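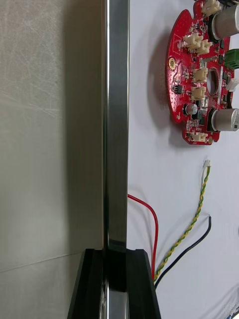
Practical 8: Choosing finger plates for cable and board handling
Course: Gripping and Fixturing, spring term
Teaching: Elie Chidiac (lecture), Yatziri Quezada (lab)

1. Purpose of the practical

In the last lecture we treated the gripper as if it always holds a rigid part. The force was calculated, the friction was taken from a table, and the part stayed in one shape. Many tasks in electronics assembly are different. A circuit board is rigid but it has tall components on one side, and a cable has almost no shape of its own. In this practical you compare two sets of fingers on the same arm and decide which one you would recommend for which job.

You work in pairs. Please read sections 2 to 4 before you come to the lab on Wednesday, as the time on the arm is short.

2. The two finger sets

Set A, which we call Brostside, is flat and has a metal face. It is stiff and it closes parallel over the full height. It is good when the part has a clean edge. The metal face is also hard, so it can slide on wire insulation if the force is low, and it can mark the insulation if the force is high.

Set B, called Dabbas, is black and tapered, with a flat tip. The tip is narrow enough to go between parts which lie close together. You lose contact area, therefore the part can turn in the grip around the line between the two fingers.

Both sets fit on the same mount. After you change the set you must run the zero routine again. Two groups forgot it last year and their opening values could not be used.

3. Wrist camera and what it can tell you

The wrist camera moves together with the gripper, so the fingers are always in the same place in the view. This makes it easy to see whether the part is between the fingers. It is much harder to see how high the part is above the table.

Thin wire is a difficult case. A strand may be only a few pixels wide, and on a shiny surface a reflection can cover it. White wire is easy to lose on a white table. Before each trial, look at the live view and write down if you can follow the wire from one end to the other with your eye. If you cannot, the detection program will probably also have trouble.

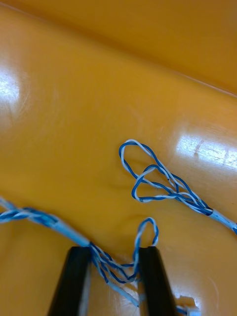 Figure 1. Set B near the twisted pairs, wrist camera view. Note the loop standing up close to the right finger and the glare on the orange surface.

In a situation as in Figure 1 there are at least three possible grasp points: the jacketed part, the tight twist, and the open loop. Students often choose the loop, as it is easy to reach. Consider what happens to the rest of the cable when you lift it by one strand only.

4. Procedure

4.1 Mount set A and run the zero routine.
4.2 Place the cable by hand. Do not straighten it between the trials.
4.3 Choose a grasp point in the live view and write it on the sheet before you move the arm.
4.4 Close at low force, lift, wait 9 seconds, and lower again.
4.5 Record one of these results: held, slipped, turned, missed.
4.6 Make 8 trials, then repeat everything with set B.
4.7 With the set you prefer, grip the circuit board by a free edge. Keep away from the connectors and the capacitors.

The boards and cables are scrap, but please handle them as if they were good ones. The speed limit on the controller is 200 mm/s and must not be changed.

5. Earlier results

Ebise Teshome and Fadi Rawashdeh collected 1,096 trials for their project in the Bredthorpe lab. Set B missed the cable less often than set A. It also had more results of the type "turned", mostly when the cable was taken at the jacket far from its middle. Their trials were made with one cable type only, so be careful if you want to use the conclusion for another cable.

6. Report

Two pages, one report for each pair. Include your result table, one wrist camera view of a failed grasp with your explanation, and your recommendation. If your two sets gave almost the same result, write this and discuss whether 8 trials are enough to see a difference.

Questions about the report go to Piyumi Saha. The sheet for the next practical, on the Fillesham controller, will be handed out in April.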